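Pill organiser and small-parts swap, Merkby Hall

The winter swap table is back in July, and we are taking bits and pieces from now until the end of the month. Last year 88 households took something home, and the leftovers filled one shelf in the storeroom, which has been cleared for this round.

We want small storage: jars with lids, screw-top tubs, divided trays, tackle boxes, bead cases, film canisters. Please wash them and take the old labels off. Eucalyptus oil works on the stubborn glue. Lids need to fit. Anything that held garden chemicals, paint or motor oil goes to the council depot on Doucet Street, even if it has been rinsed.
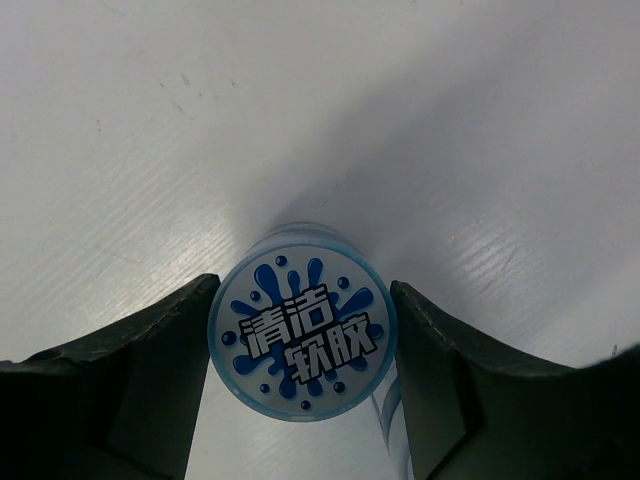
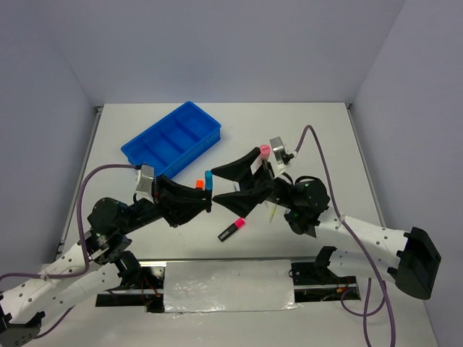 Small lidded containers and divided trays are both welcome.

Shahnaz Sultana wrote in to ask that people keep sets together, as she took home a lovely case last year and found two of its dividers in a different crate a week later. A rubber band around the lot will do. She would also like to see more tubs with child-resistant lids, and fewer takeaway containers.

Drop-off is at the side door, 31 Cultis Road, during library hours. Put things in the green crates and leave the doorway clear. Larger items such as shelving can't be stored this year. To offer a big lot, ring Pascal Hamann at the hall first. Swap tokens from last year are still good.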